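Closing Up: A Conversation With Wajid Niazi

By Teguh Tambunan
3 September 2020

Wajid Niazi teaches suturing at the Zernska skills lab in Sullorau. He worked as a surgical assistant before he moved into teaching, and he still talks like someone who is used to speaking over noise. When I called he was between classes and had a sandwich in front of him. He asked if he could eat while we talked, and then left most of it.

I wanted to ask him about practice. People outside medicine tend to think about the cutting part of an operation. Niazi spends his working life on what comes after it.

"The opening is quick," he said. "You're shown where, you're shown how deep, and you do it with somebody standing next to you. Closing takes longer and it's usually the junior person who gets left to it. So that's what the junior person should be good at."

His students are mostly residents in their first and second years, with a few physician assistants and, twice a year, a group of veterinary students who come over from the agricultural college. The course runs for 4 weeks. The first week is done on foam and silicone pads, which he buys from a supplier called Curus. After that everything is done on animal tissue.

I asked why he doesn't start with tissue and skip the pads.

"Cost, partly. And smell. Some people need a week to get used to the room. But also a pad is the same all over, and at the beginning that helps. You want to know that if the second stitch looks different from the first one, it's your hand that changed. Tissue changes under you. One side of the cut is thicker, one side has more fat behind it, one side has dried out a little because you were slow. If you start there you can't tell what you did wrong."

The tissue comes from a butcher and is kept refrigerated in trays. Niazi orders it himself. He said the butcher understands by now that he wants pieces with some variation in them.

"The first year he kept sending me the nicest cuts. He trimmed them. I had to go down there and explain that I don't want it pretty. Leave it alone. A person doesn't come trimmed."

Each piece is rinsed, patted down and pinned to a board. Then the student makes an incision and starts closing it. Niazi doesn't mark the line for them. He used to, with a surgical pen and a ruler, and he stopped when he saw that students were putting their stitches on the ink and not looking at the edges of the cut.

"The edges are everything," he said. "I say it every class and I'm sure they're sick of it. You look at the edges. Do they meet? Are they level? Is one rolling under? If the skin edge turns in, it isn't going to heal well, and it'll look bad too. A little bit raised is what you want. It flattens out later."

He had a good deal to say about thread. Braided suture holds a knot easily and is soft to handle, and beginners like it. Monofilament is smoother going through the tissue and has a memory, so it wants to spring back into the shape it had in the packet. He makes his students use monofilament from the second week on.

"They complain. The knot slips, the tails stick up, it curls around the needle driver. Good. Learn to put an extra throw on. Learn to lay the throws flat. If you can tie monofilament you can tie anything."

How long should the tails be?

"Longer than you think while you're working, shorter than you think when you're done. People cut them too early. Then they want to tighten something and there's nothing to hold. Leave them. You can always cut them later."

The lab itself is on the ground floor of what was once a dental clinic. There are steel tables, deep sinks along one wall and good overhead lights, which Niazi argued for when the place was fitted out. He told me he would have given up a third of the floor space for the lights. Shadows, he said, are the cause of a lot of bad stitches. Your own hand gets between the light and the cut and you place the needle by guesswork.

"You see people lean in. They get closer and closer, and now their head is blocking it too. Sit back. Move the light. It takes two seconds to move the light."

I asked him what the most common mistake was. He thought about it for longer than I expected.

"Pulling too tight. It feels safe. You see the gap close and you think, a bit more, so it really stays closed. Then the tissue goes pale around the stitch. On a patient that's blood supply you've just squeezed off. And there's going to be swelling the next day, so what's tight today is going to be very tight tomorrow. On the practice piece you don't get the swelling, so you have to believe me about it."

He teaches this with a simple exercise. The student closes one incision at the tension that feels right, then a second one looser than that, and then a third looser again. They put all of them side by side on the table and talk about them. Nearly always the group picks the last one as the best closure, and the student who made it says it felt wrong the whole time.

The second most common mistake is in the needle. A curved needle has to travel along its curve, and that motion comes from the wrist. Students who push it straight drag the point through the tissue and leave a hole bigger than the thread. They also bend needles. Niazi keeps the bent ones in a jar by the sink.

"I don't make a speech about the jar. It's just there. They see it when they wash."

He has students keep a log. By the end of the course each of them should have placed 1000 stitches, of which at least 600 are on tissue. They write down the date, the type of stitch, the thread, and a line of comment. He reads the logs at the end of every week, which he said is the most boring part of his job and probably the most useful.

"You learn a lot from the comments. Somebody writes 'good' every day, I go and stand next to that person. Somebody writes 'left side lower than right, entered too shallow,' I leave that person alone. They're already doing my job for me."

What about people who are simply clumsy?

"I've had very few. I've had nervous people, and tired people. A lot of tired people. They come off a night shift and sit down and their hands are shaking, and they think it means something about them. I tell them to rest their forearms on the table. Put the heel of the hand down. If it's still bad, go home, the tray will be in the refrigerator tomorrow."

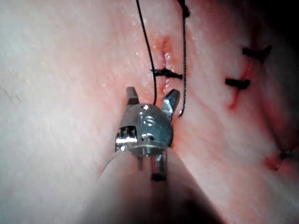

The depth of the bite is the other thing he checks for, and he does it from underneath. When a closure is finished he has the student unpin the piece and turn it over. From the top a row of stitches can look even and well spaced and still be doing very little, with the needle passing just under the surface on one side and going deep on the other. Turned over, the difference is plain.

"They hate it when I flip it. The top is lovely, they've taken a picture of it for their mother, and I flip it over. But it's only a piece of meat on a board. It's the cheapest place in the world to find out."

I mentioned that he hadn't talked much about speed. He said he doesn't time anyone until the last few days, and even then he keeps the clock behind them. Fast students come in fast and slow students get faster without being told to. What takes up time, in his experience, is mostly everything between the stitches: finding the end of the thread, regrasping the needle, getting a strand out from under another strand, picking a stray hair or a bit of lint off the field. He asks people to watch each other for this. One student sews, the other writes down every time the first one stops.

"Usually it's the needle. They let go of it, it swings around, they have to catch it again and set the angle. If you let go of it in the right position in the first place, you save all of that. Your hand doesn't have to move any faster."

His own training was less organized. He learned from a senior nurse who gave him a packet of expired suture and told him to go practice on a chicken thigh in his kitchen. He did this most evenings of one winter. His wife asked him to stop using the good cutting board. He still recommends chicken thighs to students who want to keep going at home, with the skin on, and says to buy the cheap ones and throw them out afterward. He was firm about throwing them out.

"Don't cook it. I have to say this every year. You've had it out on a table for an hour with nylon in it. Don't cook it."

The next course starts in November. The class is small, because he wants to be able to get around to every table in a session, and there is a waiting list for it. Niazi would like a second instructor and has asked for one. He would also like a bigger refrigerator. When I asked which he would take if he could have only one, he said the instructor, and then, after a moment, asked me how big the refrigerator was.

Before we hung up I asked whether he looks at his own scars. He has one on his forearm from a bicycle accident when he was a teenager.

"Four stitches, and too far apart," he said. "You can see where each one was. Whoever did it was in a hurry."

Then his next class was at the door, and he went to get the trays out.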